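Fetelum 4, two months in

Our shop bought a license for Fetelum 4 in the spring trial period and has been using it in earnest since August, mostly for sorting work: pick a thing up, decide which container it belongs in, put it there. Fetelum is the task planner that sits between your perception model and your arm controller. The box copy, if software still had boxes, would say it "reasons about your workspace." It does. It reasons the way my uncle reasons about traffic, with total confidence and a lot of detours.

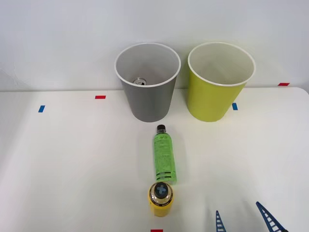
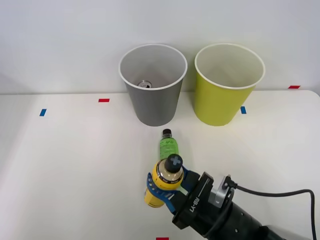

Frida Ingvarsson read a draft of this and objected that I was blaming the planner for what the detector does. Give it clean poses, she wrote, and it plans clean grasps; feed it mush and you get a detour. Fair enough. I reran my list with hand-entered poses and a good half of my complaints went away. The other half are below.

The planner itself is quick. You write the goal in a small text file, green bottle in the gray one, yellow bottle in the other, and a plan comes back before you've reached for your coffee. When one object blocks the approach to another, Fetelum 3 would simply quit with error 101. Version 4 moves the blocker first. I'd pay for the upgrade on that alone, and did.

Bottles on their sides are where it gets odd. The default grasp library thinks every bottle in the world is standing up. You can add a lying-down grasp, and the editor for it is decent, but the setting lives under "Object habits," which I found by opening every menu in order like a man looking for a fuse box. Once it's in, it stays in, unless you rename the object – then it's gone, with no warning.

The replay viewer is the best thing in the package. Drag the slider and you see the plan, the detected poses and the joint traces all lined up. I've caught two bad camera calibrations with it that I would otherwise have blamed on the gripper, and I had the email to the gripper people half written.

Logging, on the other hand, keeps 1000 entries and then starts dropping the oldest ones. You can raise the limit in a config file. The manual says which file. The manual is wrong. It's the one next to it.

Compared with Julley, which we ran before: Julley has better docs and a nicer installer, and it replans from scratch whenever an object shifts a hair. Fetelum patches the old plan and carries on. On a tidy table you won't notice the difference. On a table with two bottles close together you'll notice by lunch.

Support answers within a day and is polite even when you've pasted in the wrong log. They told me the rename bug is known and will be fixed in January. They didn't say which January, so I've stopped renaming things.

Who should buy it: anyone with one arm, a fixed camera and a handful of objects that need to end up somewhere else. If you have two arms, wait. The two-arm mode is marked "preview," and it previews mainly the stop button.

Four stars out of five. I'd take half a star back for the Object habits menu, but the site won't let me.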